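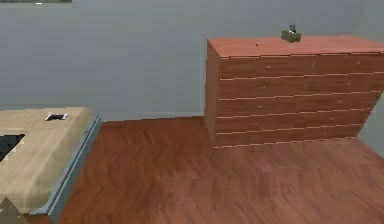
The floor that came back

Herringbone is having a lovely second life, and few places love it more than Nurnutside. In February I followed Man-lok Yeh round the old Rathore dance hall, where 922 blocks had been lifted, scraped and stacked by size. What a job! Each one still had its black bitumen backing, and the smell got into my coat for days.

Yeh learnt the trade from Iddrisu Abubakari, who laid floors for 40 years and still drops in to check the corners. "Start from the middle line," he told me, "and trust your string." They work on their knees, radio on, swapping blocks until the grain looks right – and then swapping them again. The last row goes in next week.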